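The Two-Armed Launderer of Skekumville

A home-built robot meets a top-loading washer, and the washer has most of the advantages

The first arm was finished in January and could not lift a wet bath towel. Ha-rang Moon had sized the shoulder motor for a payload of 4 pounds at full reach, on the theory that no single item of clothing weighs more than that. The theory holds for dry clothes. A full-size towel out of a poor spin cycle passed 5 pounds on a kitchen scale, and the shoulder stalled with the towel halfway out of the drum.

Moon and Eun-seong Sun share a workbench at Povthorpe, a members' shop in Skekumville that occupies the back half of a former tile warehouse. Moon repairs packaging machinery for a living. Sun writes firmware. The machine they have been building since last summer has two arms, one rolling base, and one job: move laundry out of a bag, into a top-loading washer, and out again. They call it Moten. The name was on a crate of surplus bearings, and the bearings are in the elbows.

Construction started at the shop and moved to Moon's home once the arms could hold a position without supervision. The reason was clearance. On the bench, an arm could swing through its full range and touch nothing. At home the working space is bounded by a washer on one side and a counter on the other, and the base has to park between them on floor that is part tile and part rug. Sun's first motion planner treated the walls as simple boxes with a 2-inch margin. With that margin applied on both sides, the planner reported that no path existed. The margin is now half an inch at the wrist and an inch at the elbow, and the joint speeds were cut to compensate.

Each arm has six joints and a two-finger gripper. The upper links are aluminum tube, cut and faced at Povthorpe. The wrist housings were the slowest parts to make. Moon machined the first pair from solid bar, found that the cable channel passed too close to a screw hole, and made a second pair with the hole pattern rotated 27 degrees. The odd number came from the geometry of the channel and has no other merit. Anyone copying the design should know that it makes the left and right housings mirror images, so a spare for one side will not fit the other.

The gripper fingers are printed, and the current shape is plain. Earlier versions had curved tips meant to scoop under cloth. They scooped well and released badly. Knit fabric settled into the curve and stayed there when the fingers opened, so that a sock counted as delivered would ride back to the bag on the return stroke. Flat faces with a thin rubber pad hold less cloth per grasp and drop all of it.

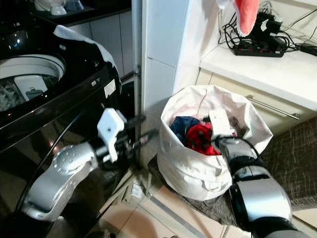 Grasp selection has been rewritten more often than any other part of the software. The original version looked for the highest point in the bag and closed the fingers there. It worked on a loosely filled bag and failed on one with clothes pressed toward the sides, where the highest point was usually the rim. Moten would then grip the bag itself and lift. Sun added a color model of the bag, which excludes anything that matches its fabric. White clothes match its fabric. A second check, based on depth, now compares each candidate point with the fitted outline of the rim and rejects those that lie on it.

That leaves undershirts and pillowcases as the hardest items in the house. Dark clothing was expected to be worse, given how poorly the depth camera reads black cotton, but the contrast against the bag gives the software enough to work with. Bright solid colors are easiest, and the pair used a single red T-shirt for so much of the early testing that it had to be retired from the data. The software had grown very good at finding that shirt.

Once the fingers close, the arm lifts 4 inches and pauses. Motor current at the shoulder gives an estimate of the load. If the reading is near zero, the grasp missed and the arm goes back down. If it is above a set limit, the fingers probably have two garments, or one garment caught on something, and they open to try again. Between those limits the arm continues. The estimate is crude. Gear friction in the shoulder changes with temperature, and Sun runs a short warmup routine before each session to bring it to a steady value.

The washer presents a different set of problems. A front loader would have put the opening at a convenient height and at a right angle to the arm's natural reach. The top loader requires the gripper to rise over the edge, turn down, and enter a round opening in which the clearance depends on how the elbow is folded. Moon raised the shoulders twice to get enough height. Each increase moved the center of mass up, and after the second the base tipped forward during an unloading test at full extension. Ballast went in the following week: a steel plate under the battery tray, with 54 pounds of base weight as the final figure. The base has not tipped since. It also can no longer be carried upstairs by one person.

Glossy surfaces caused trouble that took longer to find. The depth camera projects an infrared pattern and measures how it lands, and a polished dark panel sends much of that pattern somewhere else. In the resulting map the side of the washer had holes in it. The planner read each hole as free space, and on two occasions drove an elbow into the sheet metal at low speed. Moon proposed covering the panel with matte tape. Sun preferred a stored model of the appliance, aligned to the drum opening at the start of every session, and that is the method they kept. It means Moten knows one washer. Installing it beside another would require measuring the new machine and entering its dimensions by hand, a job Sun puts at an afternoon.

The two arms do not yet cooperate in any strong sense. One picks while the other holds station, and they trade roles according to which side the target is on. The handoff, where a garment passes from one gripper to the other in midair, works on the bench with a folded dishcloth. With a long-sleeved shirt the trailing sleeve tends to wrap around the receiving wrist. Moon has made a smooth sleeve of her own to cover the wrist joint, cut from thin plastic sheet, and reports fewer snags, although the cover traps heat and the wrist motor has to rest between loads.

Control runs on a small desktop computer mounted low on the base. The motor boards are a modified open design that Moon and Sun call Khaemba, after the street where the first working board was soldered. Each board drives three joints and reports position, current, and temperature over a shared bus. The first layout put the bus connector beside the power connector, with the same shell and the same number of pins. One board was lost that way. The revised layout uses different connectors, and the wiring now comes out of the back of the case in a single bundle with strain relief at both ends.

Safety provisions are modest and mostly mechanical. Joint torque is limited in the motor boards, below the level of the planner, so that a software fault cannot raise it. The stop button is on a wired pendant. A wireless version was tried and removed when it lost its connection during a load and stopped the arms above the open drum with a bedsheet suspended between them. The stop had functioned correctly. Getting the sheet down required a stepladder.

Speed is the question visitors to Povthorpe ask first, and the answer disappoints most of them. A mixed load of 27 items takes Moten 54 minutes to transfer from bag to drum when nothing goes wrong. A person does it in one motion by turning the bag over. Moon has heard this suggestion many times. Inverting the bag would need a stronger shoulder and a grip on the rim, and it would end the part of the project that interests her, the handling of separate pieces of cloth of unknown shape. Unloading is the more useful direction in any case, because wet items twist together and have to be pulled apart one at a time.

Unloading is also where the results are weakest. Wet cotton clings to the drum wall and offers few raised edges. Sun has been testing a stirring move, in which the closed gripper pushes the load toward the center before the camera takes a new reading. It improves the first few grasps. Toward the bottom of the drum the camera's view is blocked by the arm doing the reaching, and the software falls back on the last clear reading, which by then is out of date. A small camera inside the wrist would help. The housing has no room for one, so a third pair of housings is on Moon's list, along with a quieter fan for the base and a replacement for the left elbow bearing, which has begun to click on Tuesday mornings after the shop has been closed and cold for two days with the spare arm stored inside.

The drawings for the arms and the board layout are available to members at Povthorpe. The gripper files are held back until the pad adhesive is settled. The present adhesive softens in contact with fabric softener, and the pads have to be glued back on every third load.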